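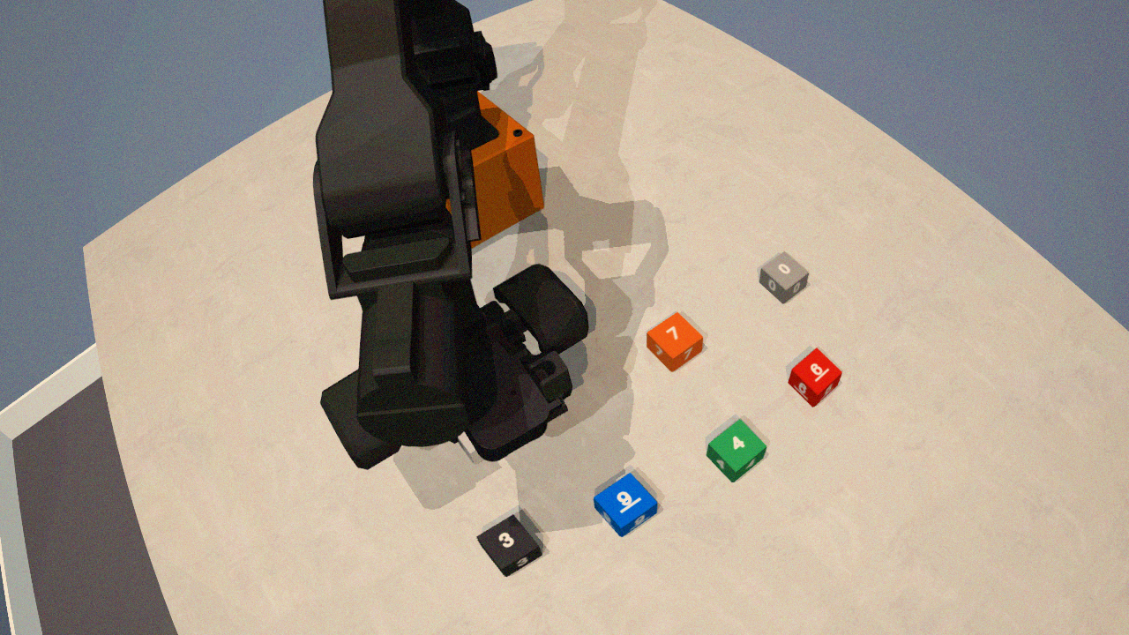

4.2 Simulated Comparison of Grippers

Figure 3. Simulated tabletop with numbered cubes. The fingers are open and hold none of the cubes.

The two grippers, Rostau and Wuvia, were compared in the Prododon simulator before any hardware trials. Both were mounted on the same arm model and driven by the same position controller at 20 Hz. Only the finger geometry and the linkage parameters differed between conditions.

Each trial used the numbered cubes shown in Figure 3. Cube positions and yaw angles were drawn at random within a fixed region of the tabletop, and layouts with overlapping cubes were rejected. The target was given to the planner by its number. A grasp was scored as successful if the target was lifted 60 mm and held for 4 s without contact between the fingers and any other cube.

A total of 499 layouts were run per gripper; one further layout was dropped from both sets after the solver failed to converge. Identical random seeds were used, so that results can be paired by layout. Most failures of the Wuvia gripper were contacts with a neighboring cube during approach, when the fingers were fully open. Failures of the Rostau gripper were spread more evenly over approach, closing and lift.

Friction coefficients were taken from the bench measurements of Nkosi and Seol (Section 3.4) and were not tuned further. Sensitivity to this choice is examined in Section 4.3.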